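May 10, 2018. Open day notes

Back from the Halvorsen open day and my feet are sore, but I'm so glad I went! The Alteo people folded clothes with the hand-held grippers for the whole morning session, in a proper bedroom setting, and they were very patient with my questions (I had plenty). They're aiming for 3,000 folds by July. Denim is what they had out while I was writing this.

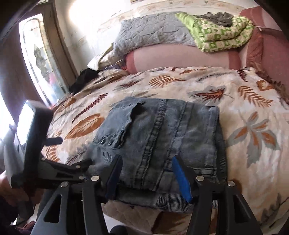
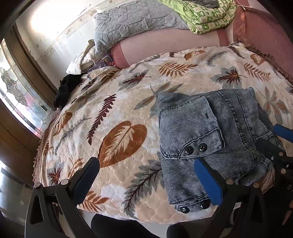

Lernum's talk came after lunch and ran long, nearly 24 minutes over, though I didn't mind one bit. For us, the thing to try first is softer pads on the Gunden jaws, and I'd like two spare sets ordered before we touch anything else. Also need to write and thank them for the coffee and the ride to the station.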